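In praise of the small place to stay

I have slept in a good many hotels over the years, and the older I get the fonder I grow of the little ones. Last May we spent five nights at the Gunnlaugsson guesthouse in Clutgate, which has 20 rooms, one narrow staircase and a breakfast room where you end up sharing the marmalade with whoever happens to be down first. I loved it!

Now, I know the case for the big places. The Lasteo on the seafront has a pool, a lift that works and a desk open all night, and if you are arriving at two in the morning with tired children I would send you there gladly. But I do think we have let ourselves be talked into believing that more is always better – more pillows, more screens, more little bottles – when what most of us want from a room is a decent bed, a window that opens and somebody downstairs who knows which bus goes to the harbour.

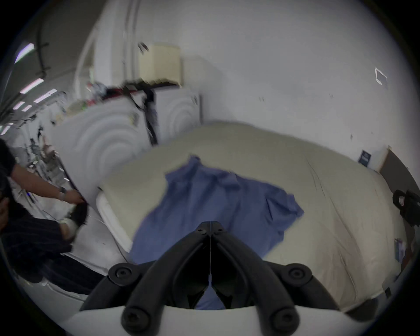
Blue on cream: a crumpled cloth on a bed.

What worries me is the booking sites, which sort everything by pool and parking and push a house like this down to page 4, where hardly anyone looks. So if you are planning a trip, do ring the small places first. You may get the room over the bins, as we did on our first night, but they will very likely move you if you ask nicely.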